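Three weeks with the Kevari two-arm bench kit

I said in August that I would write something once I had used the Kevari kit for longer than a weekend. I have now had it for three weeks, so these are my notes. I paid for mine. The shop did not ask me to write anything.

First, what you get. The kit comes in 5 boxes. Two arms, two mounting plates, a length of rail, the power supplies, and a bag of hardware with more bolts than you need. The enclosure is a separate purchase, and I skipped it. I already had aluminum extrusion left over from another project, so I built my own and put panels on it. If you don't have extrusion lying around, buy theirs. Cutting and squaring my own took two evenings, and one of the panels still rattles when an arm stops quickly.

Assembly is fine. The printed guide is good up to the point where you wire the control boards, and then it sends you to a web page that describes the older board. The connectors are in a different order on the new one. I wrote to support and got an answer from Afaf Kanaan the next morning with the right diagram. She said the page would be fixed. It hasn't been yet, so write to them before you plug anything in.

The total for me was 345 dollars over what I had planned, nearly all of it in extra rail, a longer set of cables and a second power strip. The stock cables are too short if you mount the arms far apart. Get the long ones at the start and save the shipping.

I set mine up at the bench I rent in Lisevthorpe. I wanted two arms because I want to do handovers, where one arm picks a thing up and passes it to the other. So far I have mostly done plain pick and place with small wooden blocks, which is what everybody starts with. They are cheap, they have flat sides, and the colors are easy to tell apart in software.

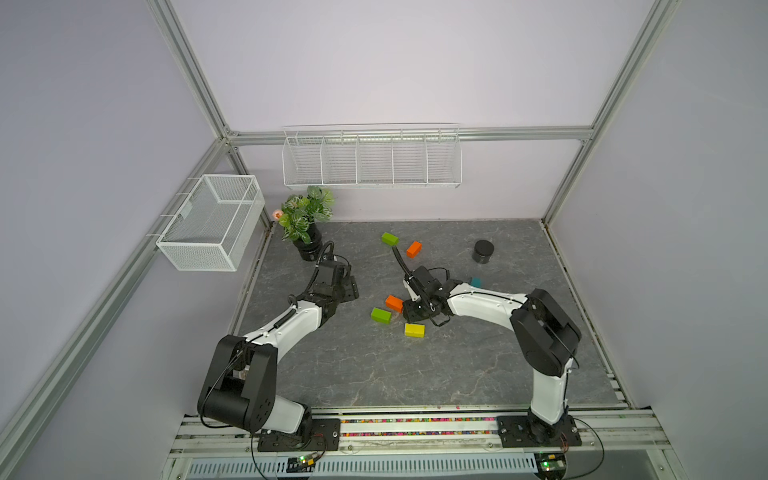
Calibration is the part I would change. Each arm has to be taken through its positions by hand, and then you do a shared step so the two of them agree on where the table is. The shared step failed 3 times for me before it took. The error message only says "alignment out of range" and does not tell you which arm is the problem. In my case the right plate was not sitting flat on the rail. I loosened it, pushed it down, tightened it again in a cross pattern, and it went through on the next try.

Once calibrated, they hold it pretty well. I check every morning, and I have only had to redo it once, after I moved the whole bench.

The grippers are better than I expected for the price. They open wide enough for anything I have wanted to pick up. The finger pads are soft and they do wear. I can already see a shiny patch on one. Replacements come in packs and are easy to swap with a small hex key. They could use a bit more grip on smooth plastic.

Noise is okay. The arms whine when they hold a long reach, and the fan on the power supply is louder than the motors. I can be on a call in the same room.

The software is called Skulora and it is the weak part. It records and plays back motions without trouble, and the view of both arms side by side is useful. But it forgets the speed limit every time you restart it. I had one fast swing toward the back panel before I learned to set the limit first thing. It also wants an account to export your recordings, even though the files are sitting on your own machine. Zohreh Ghorbani, who has the bench next to mine, found that you can copy them straight out of the project folder and they open fine. I have been doing that.

I also looked at the Agarwal kit before I bought this one. It is a single arm with a longer reach and much better written instructions. If you only need one arm I think it is the easier choice. Two of them would have cost me a lot more, and as far as I could find out the software does not run both together.

A few small things:

The base plates have sharp corners. File them.

Leave slack in the gripper cable – more than the guide shows. Mine pulled tight on a far reach and the arm stopped with a fault.

Label your boards left and right. They are identical and it is easy to swap the leads.

Would I buy it again? Yes, with the long cables. I would like a proper manual and software that remembers its settings, but the hardware has done what I asked and nothing has broken so far.

I'm working on handovers next. The timing between the two arms is fussy and I don't have it reliable yet, so I'll put that in a separate post along with my settings.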